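Refill shop talk, Trernville library. Notes to self: slow down, drink water

Hi everybody, thanks for coming out. I'm Hatsue Sakamoto and I run the soap end of the Piletti refill counter. I've got 30 minutes, and I'd like to leave the last bit for questions because you always ask better ones than I can guess. 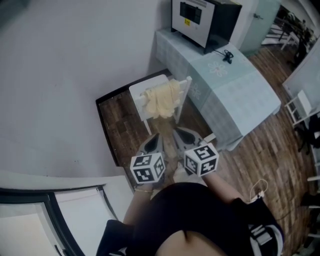
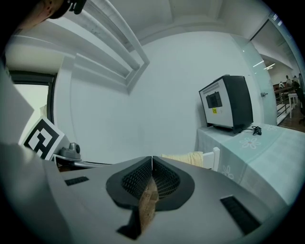

Plank floor and small white chair in the first one, gripper up close in the second.

OK, so — laundry. Start with the question I get most: how much soap do I use? Less than you think! Hold up the scoop. One level scoop for a normal load, and please don't heap it (I heaped it for years, and my towels felt like cardboard).

Then labels. Pass the two bottles around. Ask who can find the word "fragrance." It's one word and it can cover a whole lot of ingredients, so if your skin is fussy, look for "fragrance free." "Unscented" can still have something in there to hide a smell.

Tell the Nurkbridge story here. We brought 13 empty jugs over to their spring fair and filled every one before lunch, and then Mircea Pană had to drive back for more soap. Pause, people like this one.

Vinegar! Somebody will ask. Fine on glass, keep it off marble, and never, ever mix it with bleach. Say that twice.

Numbers slide: 677 refills at the counter since May. I'm so proud of that — don't rush past it.

Bringing your own bottle: rinse it, let it dry all the way, peel off the old label. Any clean bottle with a lid that closes tight will do. We can't fill food jars that still smell like pickles, sorry.

Questions. If it's quiet, ask who's tried the Pelupessy dish bar and whether it lasted. Sign-up sheet is by the door, pens are in my coat pocket.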